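The Slow Way to Urlow

I gave up my car in August, which my sister says is the easiest month to give up a car and therefore doesn't count. She may have a point. The mornings were light, the bus stop at Celberg had a dry bench, and I'd got it into my head that I was going to spend a whole summer going places on the 43.

If you don't know the 43, it starts outside the old corn exchange in Celberg, wanders through Wernel and every farm gate in between, and finishes at Urlow harbour, where the driver turns the engine off and eats a sandwich. By car the trip takes 30 minutes. By bus you want to bring a book -- and possibly a second book.

I'd forgotten how much you hear on a bus! On my first trip out two women behind me spent the whole of Wernel hill arguing over whether a trifle needs sherry, and I was so caught up in it that I missed the view I'd come for. A man with a tray of tomato plants on his lap told me he'd been taking the same seat for years because the window opens properly. (It does. I've since pinched it from him twice and felt terrible both times.)

The timetable takes some learning. There's a 5 past eight that only runs in term time, and a later one that goes round by the hospital whether anyone wants the hospital or not. I missed the last bus home once, in the second week, and had to walk as far as the Camacho garden centre before I found a phone signal. My feet have not forgiven me. But I did see a barn owl working along the hedge, low and quiet, and I'd have gone past it at fifty miles an hour in the old Fiesta with the radio on.

What I really noticed, though, was the money. I sat down with my bank statements and worked out that between the insurance, the tax and a new clutch, the car had cost me £808 in its last few months, for what was mostly trips to the big supermarket and back. The bus has cost me a good deal less than that, and I've read four novels.

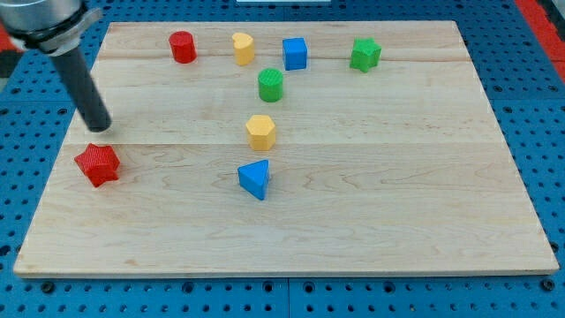

Urlow itself is where I've spent most of the savings, I'm afraid. There's a bakery by the slipway that does a cheese scone the size of a saucer, and a shop next door full of things for rainy holidays: jigsaws, kites, tins of shortbread with the lighthouse on. I've got a great weakness for that sort of shop. Anything bright and simple will do it, a red star block with five points and a crosshatched top, say, and I'm already picturing it on the kitchen windowsill. Then I remember I've got to carry it all home on my knees, along with the scones, and I put most of it back.

Winter will be the proper test, of course. The bench at Celberg has a roof but no sides, and the wind comes straight down the high street at it. My sister has offered to lend me her car if it gets too grim, and I've said thank you and hidden a spare pair of gloves in my coat just in case. The winter timetable is stuck on the fridge already. They've moved the first bus to ten to nine, and it still goes round by the hospital.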